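Small Meeting Room, Laddale Office
Photo gallery, January 2025

The small meeting room on the second floor at Laddale has a new layout. The long table went to the Clurnberg office, and a smaller one has taken its place with chairs from the old project area. The total budget was 2000 dollars. We spent 940 of it on the table and 300 on delivery and assembly, and the chairs cost nothing. Teams at the other sites who are planning the same kind of change are welcome to ask us for details.

The walls, windows and pipes were left as they were. Marchuk, the building manager's contractor, quoted a little over 1000 dollars to box in the pipes, and we decided against it. They are wrapped in white and the ceiling is white too, so most people stop seeing them after a day or two.

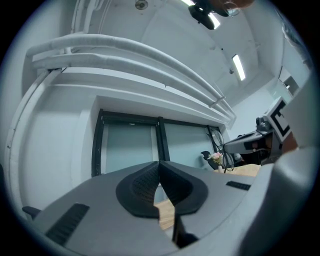 White pipes along the upper wall, with the black-framed glass below and the flowers in their small white vase.

The black frames set the color for the room. We kept to black chairs and light wood and did not add a third color. The flowers came from the front desk and will stay unless someone asks for them back. Blinds have been discussed but not ordered. If you use the room in the afternoon and find it too bright, please tell the office team, as that will help us decide.

The table is from the Doltito range. We picked the one with the wavy front edge, and it has two oval cable slots in the top, one near the back and one near the front right.

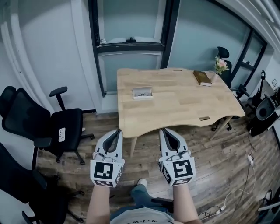

Cables should go down through the slots and not over the edge, where they get caught by the chairs. A power strip for the underside of the table is on order. Until it arrives, please bring a charged laptop.

Books and other small items left on the table at the end of the day will be moved to the shelf by the printer. Chairs can be borrowed for larger meetings next door, but put them back afterward. Booking works the same way as before, and the room keeps its old name in the calendar.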